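2023-02-25
Irkeck cell, two-arm bench. Right gripper slipping, finger pads and cable routing.

Came in to the same complaint as last time: right gripper closes fine on the small parts and lets the bottles turn in the fingers. Left one has no trouble with them. Swapped the two programs over to be sure and the fault stayed with the right side, so it's the hardware.

Took the fingers off. Pads are the Clasitz ones we put on in June. The inner pad had a shiny strip down the middle and one corner lifting. Cleaned the old glue off with alcohol and a plastic scraper (don't use the metal one, it marks the finger face). New pads from the drawer. Let the glue sit 59 minutes, which is longer than the packet says, but I was doing the cable anyway.

Finger screws: both heads a bit chewed on the inner finger. Replaced those two from the Godoy box. We have 14 left in that size. Blue threadlocker, small drop.

Cable on the left wrist. It was tied too tight at the forearm and pulling at the connector whenever the last joint went past 94 degrees. Cut the tie and gave it a longer loop. Ran the joint slowly end to end by hand, no tug at the connector now. The loop hangs lower than I like, so watch it when the arm works close to the near edge. If it catches, go back to a clip on the bracket and leave the loop as it is.

Homed both arms, then reset the zero on the right gripper with the fingers fully closed. Zendus controller threw the "position mismatch" warning the first time. Cleared it, power cycled, homed again, no warning. Same thing happened after the last pad change, so expect it.

Went on to the bottles. Force set at 40 percent on the old pads; dropped it to 35 for the new ones and will leave it there unless they start turning again. 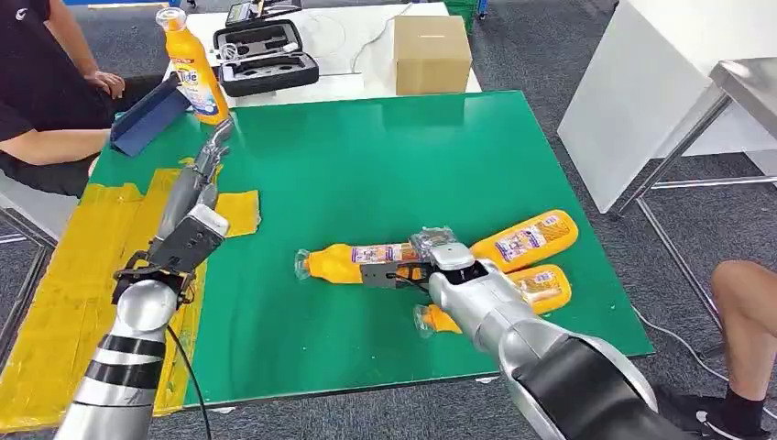
Right gripper closed on a bottle lying flat, fingers over the label. Left gripper open and clear of the table.

Did 9 picks from lying flat, cap to the left each time. No turning in the fingers that I could see. Have not tried standing bottles yet.

Still to do:
Order pads, we are down to one set.
Try the cap-right pick.
Check the left finger screws for the same wear.
Write the 35 percent setting on the card by the controller.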